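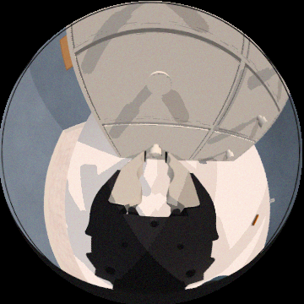

The Year I Finally Learned to Cook for One

My sister moved out in June, and the first thing I did was make a pot of chili big enough for a hockey team. I ate it for nine days. By the end I was putting it on toast, on a baked potato, and once (I'm not proud) inside an omelet.

We'd shared the place in Vinmont for 14 years, and between us we could get through anything. She did soups, I did everything with cheese on it. So when people told me cooking for one would be easy, I believed them. Half the food, half the work, right? Well, no! An onion is still an onion. You still have to chop it, and then you have half of it staring at you every time you open the fridge.

What got me out of the chili years, as I now call them, was a class at the Sepúlveda, the old movie theater on our main street that has a teaching kitchen upstairs. The teacher was Akihiko Ueda, a retired ferry cook who used to feed 270 people at a sitting and now feeds himself. I figured he'd have us dividing recipes by four. He hates that. He wants you to buy one good thing, say a chicken thigh or a nice piece of fish, and work out from there with whatever's in the house.

"You are not a small family," he told me, looking at my shopping list. I've thought about that a lot.

So now I shop on foot, twice a week, with one bag. I freeze bread in slices and broth in muffin tins. I bought a tiny skillet, and I love it more than some of my relatives. Eggs, beans, greens, a lemon, and a bit of hard cheese will get me through most evenings, and if they don't, there's always cereal. Cereal is dinner! I'll argue with anyone on this.

The part I still haven't figured out is cake. I don't want 2 cupcakes, I want a slice off something tall, with the rest of it sitting there looking generous. My current plan is to bake the whole thing on a Sunday, cut myself a big piece, and carry the rest down the hall until somebody opens a door. I've met four neighbors that way. One of them makes chili.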